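Blocks, Bins and a Good Sort-Out: Our February Clear-Up in Landunton

Well, we got there in the end. The playroom at the Landunton hall has been in need of a proper going-over for longer than I care to admit, and on Thursday a handful of us rolled up our sleeves, put the kettle on and made a start at 2 in the afternoon, which gave us a clear run before the after-school lot came in. I have written a few lines to go with the gallery, though anyone who knows me will know that a few lines from me tends to grow.

The hall opened its playroom in 2000, and some of the toys have been with us from that very first winter. You forget how much a room like that collects. We had puzzles in with the dressing-up clothes, farm animals in with the tea set, and a quite remarkable number of odd socks (do please come and claim them, they are in a bag by the coat pegs). The plan was to give everything a home of its own, and to be firm about what had come to the end of its days.

I started on the building blocks, as I have a soft spot for them. My own two would sit for hours with a heap of blocks when they were small, and I still think there is no better toy for a wet afternoon. Ours had ended up all over the place, in cupboards and behind radiators, and one was propping up the window in the little kitchen, where it had been doing a very good job! I had to find a folded bit of card to take its place.

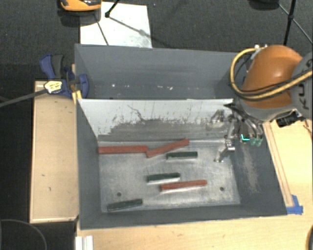

Red and green have always been my favourites of the lot, the long reds especially, as they make such good bridges and you can lay a roof with them if you are patient. The little ones tend to go straight for the reds as well, and there is usually a bit of bargaining over who gets them. The shorter greens do very nicely for garden walls and hedges, or for sleepers if somebody has got the train out. I did wonder about keeping the colours apart, and then Rebecca Messina pointed out, quite rightly, that they would be muddled again by teatime, so together they stay.

We had a long talk about bins too, over the second pot of tea. I would dearly love something smart and new with lids, and there was a catalogue going round with some very handsome ones in it, but I do like a big grey bin with a divider down it. Yes, it has its scratches and scuffs, and the metal floor has seen some wear, but you can see straight away what is in it, and small hands can get in and have a good rummage without tipping the whole thing over. New bins can wait until after the summer fair.

The puzzles took the longest by a good margin. Rebecca did every one of them on the big table, start to finish, to find out which had pieces missing, and she would not be hurried. Two have gone to the craft cupboard, where the pieces will make lovely picture frames. The rest are back on the low shelf with their boxes mended, and I must say the shelf looks a treat.

Our friends over at Kiltby are having a sort-out of their own next, and have asked if we could lend them a hand and perhaps a few boxes. I have put my name down already. If you would like to come along, there are 20 flat boxes to be carried over and my car will take half of them at a push, so a second car would be very welcome. Bring gloves and an old jumper, and I will bring the ginger cake.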